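Where Does the Work Happen? Use of Counter Space in a Small Shared Kitchen

Project report, Household and Interior Studies, second term
Grernbridge College

1. Why I chose this topic

In my home country the kitchen is usually a separate room with a big table in the middle, and the food is prepared on this table while sitting. When I came to Grernbridge I had to learn to prepare everything standing, at a counter against the wall. I noticed that I was always moving things. Before cutting one onion I moved the bread, the cereal and a bottle, and afterwards I moved them back. My supervisor suggested that this moving could be the subject of my term project, and I accepted it with pleasure.

The question of the report is simple. How much of a kitchen counter is free for work, and how much of it is a shelf without walls? I wanted also to know if the people could change this without buying any furniture.

2. The kitchen and the method

The kitchen belongs to the teaching flat on Nutari Street, which the students of our department can book for projects. The counter has a white marble pattern with gray veins. I worked there for 3 weeks in February, every Wednesday from the morning, and I made notes in a notebook with squared paper, so that one square could be one hand's width. For the items on the counter I made small paper shapes, and I moved these shapes on the drawing before I moved the real things. This saved a lot of lifting.

I divided the counter in two kinds of zone. "Standing zone" means a place where something is stored and stays there between meals. "Working zone" means a place where a person can cut, mix or fill a plate. A cutting board always counts as working zone, even when there is something on it, because it can be cleared in one movement. For the trials I used also soft toy food. A plush banana can be put on a plate many times in one morning and it does not become brown.

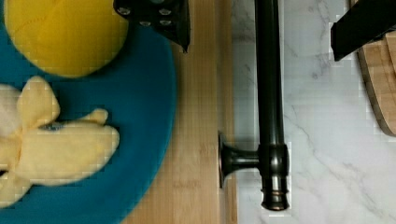 The toy food has one weakness, and I should mention it. It is light and does not roll like a real lemon, so a person is less careful with it. For this reason I repeated the trials of the last week with real fruit and real bread. The results were a little slower but the order of the arrangements stayed the same, so I kept both sets of notes in my appendix.

The board was the most important object of the whole study. I did not expect this at the beginning. I had thought that the toaster oven would decide everything, because it is heavy and nobody wants to lift it. But the heavy things are easy to plan, they simply stay. The board is the thing that travels, and wherever it goes, the other things must give it place.

3. First arrangement: everything along the wall

In the first arrangement I put the storage things in a line at the back, against the small mosaic tiles, and left the middle of the counter for the large bamboo board. The cereal, the canister with the wooden lid and the crock for utensils were all in the back line. The low organizer with the small drawers was also there, with fruit on top of it.
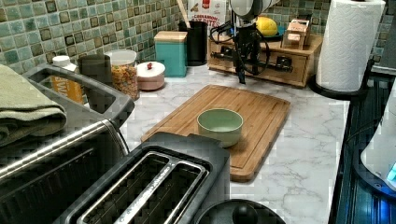 Obadia Okoth
Second-year student, Household and Interior Studies

The advantage of this arrangement is that the eye finds everything quickly. When the jars stand in one line, no jar is hidden behind another, and a guest who does not know the kitchen can find the cereal without asking. One of my classmates tested it in this way and she needed no help.

The disadvantage is the arm. To take something from the back line, the person must reach over the board, and the sleeve passes over the food. With a dry breakfast this is not serious. With raw meat I would not accept it. I tried to correct this by turning the board a little, and the way to the back became easier on one side, but on the other side it became worse. I also lost space in the corner, where the board makes a triangle with the wall that is too narrow for any plate.

The groove around the board deserves a few words. It is made to keep the juice from running on the counter, but a small bowl does not stand well when one side of it is over the groove. I learned to put the bowl near the middle and to cut in front of it.

4. Second arrangement: groups by task

For the second arrangement I read the lecture notes about work triangles again, and I decided to forget the line and to make groups. The bread things should be near the toaster, the cereal things should be near the bowl, and the cooking things should have their own place toward the front. I wrote the name of each group on my paper shapes before I started. A small board was added to the large one, for the person who wants only to cut half an apple. 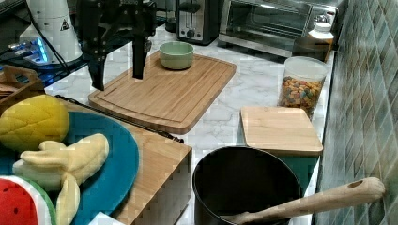
With groups the person walks less and reaches less. In my breakfast trial, which is a bowl of cereal and two slices of toast, the number of times I had to move an object out of the way went down compared with the first arrangement. I was glad about this, but I must also write the other side. The groups take more of the front area, and the front area is exactly where one wants to work. A pot at the front is handy for cooking and is in the way for everything else. When I was tired I put things into the nearest group and not into the correct one, and after one hour the groups were mixed.

A second small board is a good idea in my opinion. It is light, it can be washed with one hand, and it keeps the large board free. In the notes from my test persons, this was the change they liked most. One wrote that she would do the same at home.

5. Measuring from above

From the front it is difficult to judge the free area, as tall things look bigger than the space they take. A cereal box seems enormous, but its base is narrow. A folded towel looks like nothing and it can cover half of a useful surface. So for the last part I made my drawing as a plan, looking straight down, and I colored the standing zone in gray pencil and left the working zone white. I recommend this to every student who has a similar topic, it costs only one hour and a pencil.

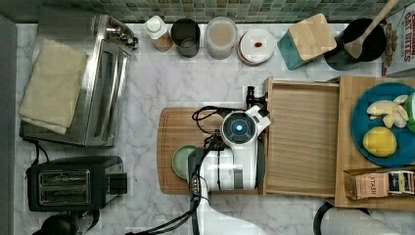 My plan drawing has 900 squares in total. I counted a square as free only if the complete square was free, so my numbers are on the strict side. The smallest free area on any morning was 84 squares, not counting the boards. On this morning I had not removed anything after breakfast, because I wanted to see the normal condition of the kitchen and not the prepared one.

The plan showed me also that the gaps between the containers are lost. Each gap is too small to use, but together they make a surface where a dinner plate could stand. When I pushed the containers close to each other, I won this surface back, and the line at the back still looked orderly. The tops of the appliances are another reserve, and people use them for towels and light things. I do not recommend this for a toaster oven that is in use, since the top can become hot.

6. Results and open points

The line along the wall is better for guests and for cleaning. The groups are better for a person who lives in the kitchen and has habits. For the teaching flat, where the users change often, I propose the line, with the containers pushed together and with the small board kept within reach.

I did not study the cupboards, and I did not study two persons working at the same time. Both would be needed for a full picture of a shared kitchen. I also worked only in the mornings, and the evening cooking surely makes other demands, with larger pots and more waste from vegetables. My paper shapes and the plan drawings are in the blue folder in the department library, and the next group may use them.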